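Domestic Operations and Textile Care
Unit 4: Sorting and Storing Soft Goods in a Small Bedroom
Course handout, revised 29/12/2015

Read before the practical. Bring a printed copy, as the tally sheet at the back of the unit folder refers to the section numbers used here.

4.1 Scope

Unit 3 dealt with laundering and drying. This unit starts at the point where clean, dry articles have been brought into the bedroom and ends when each article is in its assigned storage place. Ironing is covered in Unit 7. Mattress care is not covered in this course.

The term "soft goods" includes garments, bed linen, blankets, pillows and loose cloths. Curtains are soft goods for laundering purposes but are left hanging during this procedure and are not handled.

4.2 The bed as a work surface

In a small bedroom the bed is normally the only horizontal surface large enough for sorting. It has three drawbacks compared with a table.

Height. Most beds are lower than a standard work bench. The operator bends at the hips for each article, and fatigue sets in early. Work from the long side of the bed and keep the active pile within forearm reach. Kneeling on the mattress is permitted but disturbs any stacks already made.

Softness. A mattress yields under load, so stacks lean. Limit any folded stack on the bed to 8 articles. Stacks of T-shirts in light jersey should be lower again.

Background. Folding on a patterned sheet makes it harder to pick out small patterned articles. Socks, handkerchiefs and children's wear are the items most often missed. A plain cloth laid over the sorting area corrects this. Where no plain cloth is available, sort the small articles first, while the surface is still fairly clear.

4.3 Zoning

Divide the bed into four zones before any article is folded.

Zone A, head end: pillows and folded blankets. These stay on the bed at the end of the procedure and should not be moved more than once.

Zone B, centre: the active article. One article only. Spread it flat, fold it, move it off.

Zone C, far side: the unsorted pile.

Zone D, near side: folded articles awaiting storage.

The usual fault is drift between B and C. An article is spread out, a second is laid over it for comparison, and a third is pushed beneath to make room. Once garments are overlapping in the centre of the bed, the zones no longer work and the pile should be reset. 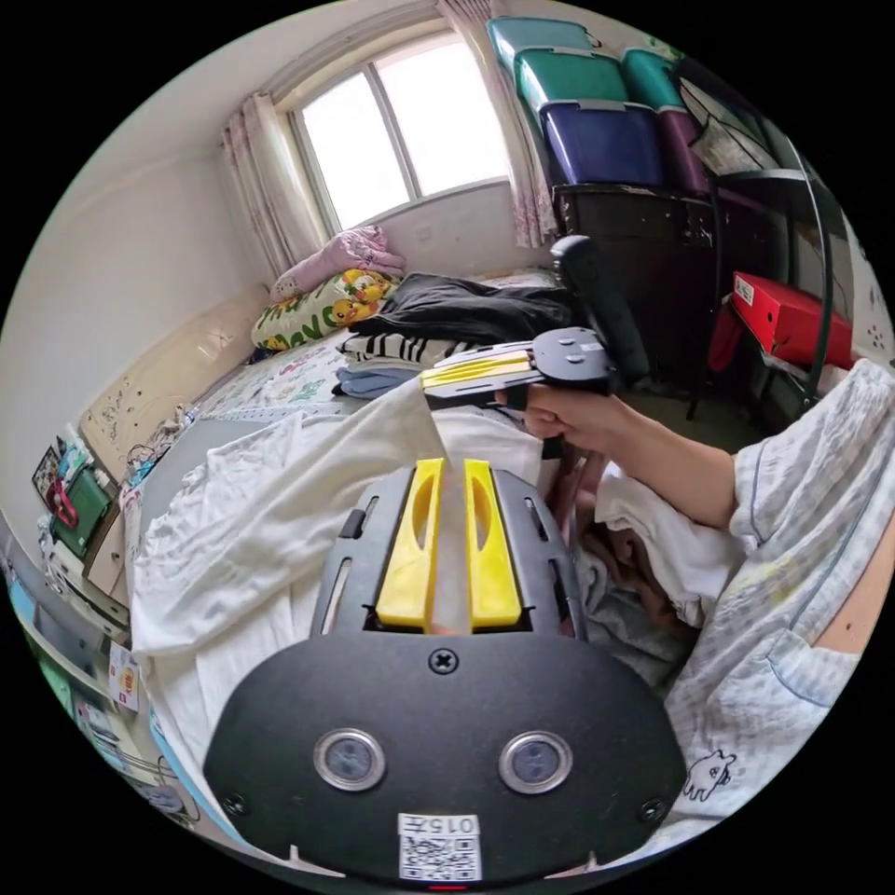

Resetting takes less time than students expect. In the June practical, groups that cleared Zone B fully each time it held more than one article finished ahead of groups that worked around the overlap. The gain was largest with mixed loads, where dark garments, striped cloths and bed linen had come in together.

4.4 Order of work

1. Open the curtains if there is daylight. Stains and pulled threads show poorly under a single ceiling light.
2. Straighten the bottom sheet. Do not make up the bed.
3. Place pillows and blankets in Zone A.
4. Bring all loose articles into Zone C. Shake each one once.
5. Remove any article that needs to go back to the laundry, and put it on the floor at the door.
6. Fold large articles (sheets, towels, long garments).
7. Fold medium articles (shirts, trousers, skirts).
8. Fold small articles.
9. Store in the order given in 4.6.
10. Make up the bed.

Steps 6 to 8 may be reversed under the condition given in 4.2. Step 5 may not be left until later. An article set aside for rewashing after folding has started tends to end up back in Zone D.

4.5 Folding standards

Two methods are accepted for assessment.

Flat fold, Brestham pattern. The article is laid face down, the sides are brought to the centre line, and the length is folded in half and in half again. Suitable for shirts, light knitwear and pillowcases. Final width should match the inside width of the box, less one finger at each side.

Roll fold, Drilen pattern. The article is folded lengthwise to a strip and rolled from the hem. Suitable for jersey garments, socks and small cloths. Not suitable for woven cotton with a collar.

Blankets are folded in thirds along the length and then in half. The closed edge faces the foot of the bed, so that the whole blanket can be lifted with one hand under the fold.

Dark garments should be turned inside out before folding if they shed lint. Keep them off white bedding while they are being worked. Where the bedding cannot be moved, fold the dark garments last and brush the surface down afterwards.

4.6 Boxes, cabinets and open racks

Lidded plastic boxes are the main storage type considered in this unit. They keep out dust and can be stacked, but the contents of the lower boxes cannot be reached without moving those above. Three rules follow.

(a) Stack by frequency of use. Daily articles go on top, seasonal articles at the bottom.

(b) Stack by weight where (a) allows. A box of blankets does not go above a box of socks.

(c) Do not stack above shoulder height. Where boxes stand on a cabinet, the height of the cabinet is included. A cabinet with a top at hip level will usually take two layers.

Colour coding is useful where boxes of the same shape come in several colours. Assign one colour to one person or to one class of article, and do not mix the two systems. If two boxes share a colour, both need a written label on the short side facing the room. A label on the lid is hidden as soon as another box is placed on it.

Open racks suit articles in regular rotation and boxes that are taken down often. Place heavier boxes on the lower shelves. Racks with wire or slotted shelves will mark soft knitwear, and a sheet of card should be laid down first. Leave a hand's width between a rack and a curtain.

4.7 Worked case: the Tabrizi load

The Tabrizi load is the standard mixed load used in the practical. It contains 60 articles, including bed linen, adult garments in mid and dark shades, children's wear, and loose cloths. Storage is by lidded box only.

The common error is to fill the boxes in the order the articles come off the bed. Large articles are folded first, so they go in first, and the boxes for small articles are left with whatever space remains. Allocate the boxes on paper before folding starts. A suitable allocation uses 4 boxes: linen, adult garments, children's wear, small cloths. Articles that do not fit are recorded as overflow and are not forced in. A lid that bows upward will not carry a second box.

4.8 Assessment

The practical is marked against the Wustow checklist. Marks are given for zoning, order of work, fold quality, box allocation and final state of the room. Time is recorded but carries no marks unless the session runs over.

Fold quality is checked on seven articles drawn from the boxes by the assessor. Each is lifted by the closed edge and must hold its shape.

4.9 Questions for the workbook

Sketch a small bedroom known to you and mark Zones A to D on the bed. Show the window, the door and all storage.

State which of your storage places break rule 4.6(c), and propose a change that needs no new furniture.

Explain why step 5 comes before step 6.

Draw up a colour code for a household of three people with five boxes, two of which are the same colour.

Workbooks are to be handed in at the start of the Unit 5 session. Unit 5 requires the label stock issued in Unit 2.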